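Cómo aprende un robot a doblar un trapo

Sección: Máquinas que aprenden
24 de julio de 2026

Tú sabes doblar un trapo. Seguramente no recuerdas cuándo lo aprendiste, y tampoco piensas mucho mientras lo haces: coges una esquina, la llevas hasta la otra y alisas con la mano. Para un robot, esa tarea tan corta es difícil.

Una caja siempre tiene la misma forma. Si la giras, sigue siendo una caja. Un trapo cambia cada vez que lo tocas. Puede quedar plano, hecho una bola o con una esquina escondida debajo de todo lo demás. Escribir una lista de órdenes para cada una de esas formas sería un trabajo de nunca acabar.

Por eso se usa otro método, que consiste en enseñar con ejemplos.

¿Qué es un ejemplo?

Un ejemplo es una tarea hecha de principio a fin y guardada en un ordenador. Se guardan dos cosas a la vez: lo que ve la cámara y cómo se mueve la pinza. Así el programa puede relacionarlas. Cuando el trapo se veía de esta manera, la pinza fue hacia allí y se cerró.

En el proyecto Tandum, los ejemplos se graban con pinzas de mano. Una pinza de mano es una herramienta con dos dedos que se abren y se cierran, y la mueve una persona. Lleva una cámara encima, que mira siempre hacia los dedos. Para trabajar con tela se usan dos pinzas, una en cada mano, igual que tú usas las dos manos para doblar una camiseta.

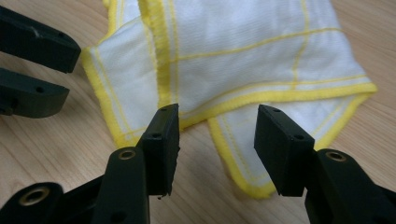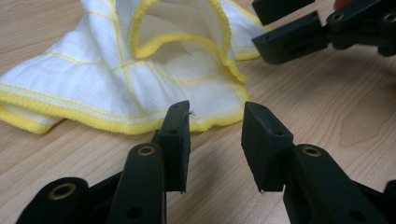

Un trapo blanco con borde amarillo y las dos pinzas, vistos desde la cámara de una de ellas.

Fíjate en el borde del trapo. Es una pista útil, porque indica dónde termina la tela. También hay líneas amarillas cosidas que forman cuadros. Cuando la tela se arruga, las líneas se tuercen con ella, y eso puede ayudar al programa a entender qué forma tiene.

¿Cuántos ejemplos hacen falta?

Muchos. Con 8 ejemplos, el programa casi no aprende nada. Con 75 empieza a acertar cuando el trapo está colocado de una forma parecida a las que ya conoce, pero se equivoca con las demás. En junio, el proyecto Tandum tenía guardados 2,863 ejemplos con telas.

La cantidad no lo es todo. Si el trapo estuviera siempre en el mismo sitio y con las mismas arrugas, el programa aprendería solo ese caso. Entre un ejemplo y el siguiente, la persona suelta la tela, la mueve o la arruga de otra manera — y vuelve a empezar.

También hay que revisar las grabaciones. Si la cámara se tapó o la grabación se cortó antes de terminar, ese ejemplo se aparta. Los ejemplos en los que la tela se resbala y la persona la vuelve a coger sí se guardan. Enseñan a corregir un error, y un robot va a necesitarlo.

¿Y después?

Los ejemplos pasan a un programa que los repasa muchas veces. Intenta adivinar el siguiente movimiento, lo compara con el que hizo la persona y se ajusta un poco. Luego se prueba en un robot de verdad, con un trapo colocado de una forma nueva. Si falla siempre en lo mismo — por ejemplo, al buscar una esquina tapada — se graban más ejemplos de esa parte.

Pruébalo en casa

Necesitas un paño de cocina y dos pinzas de cocina que no tengan punta. Arruga el paño sobre la mesa y dóblalo en 2 usando solo las pinzas. Después arrúgalo otra vez y repite. Apunta dónde agarraste primero cada vez y si tuviste que soltar y volver a coger.

Palabras para recordar

Pinza: herramienta con dedos que se abren y se cierran para agarrar cosas.
Ejemplo: tarea completa, grabada para que un programa aprenda de ella.
Entrenar: hacer que un programa repase los ejemplos y se vaya ajustando.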